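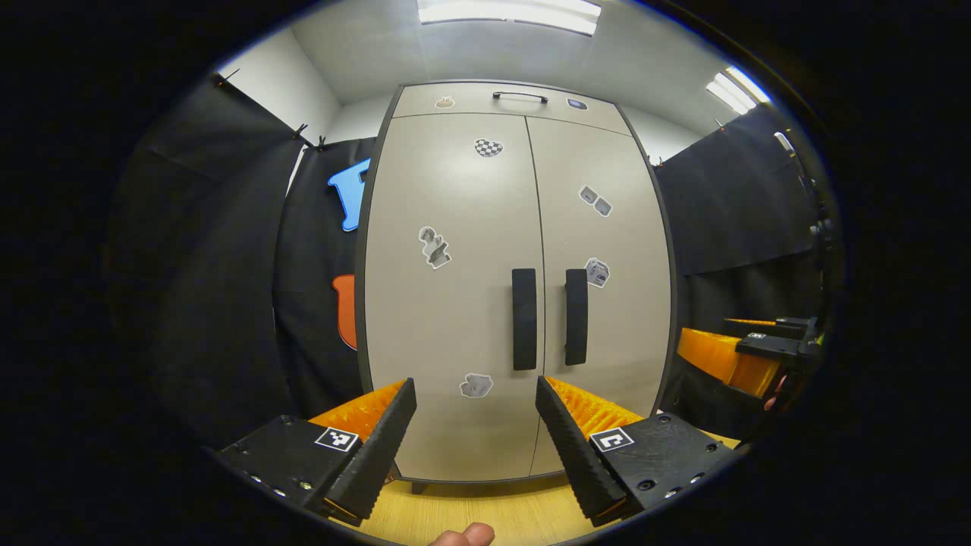 Ekua Baidoo reported that she had stopped noticing the stickers in her own apartment within a week of moving in, and that she only thought of them again when the lease was ending and she had to decide whether to peel them off. Most tenants we interviewed said much the same.

Figure 3. Storage cabinet with stickers on its doors, including a heart in a black-and-white check.

4.2 Small decoration in rented homes

Our survey reached 300 tenants in two housing complexes, Skerari and Pinon. Both are run under leases that forbid painting, drilling and wallpaper. Neither lease mentions stickers, and tenants read that silence in different ways. At Pinon, where the manager walks through each unit once a year, people tended to keep stickers on things they owned. At Skerari, where there is no yearly visit, they also put them on doors, tiles and built-in cupboards.

We had expected decoration to increase with the length of stay. The survey did not show this. Tenants in their first year had put up as many stickers as those who had been there for seven. What changed was where new ones went. Newcomers started with surfaces that visitors would see, such as the front door or the side of the refrigerator. Longer-term tenants added to surfaces they used themselves, mostly closets and kitchen storage.

Few respondents described planning an arrangement. Stickers came free with orders, from children or from friends, and went up on whichever smooth surface was closest. Normand Paquette called this "putting things away on the outside of the cupboard." Several others used the word "parking" for the same habit. We therefore treat placement as a by-product of storage routines, and we code it separately from framed pictures and posters, which tenants did plan (see Section 4.3).

Removal was the main worry. More than 600 comments were left in the open field of the survey, and the largest group concerned glue marks and deposits. Tenants at Pinon raised the subject more often, although their manager told us that no deposit had been withheld over stickers.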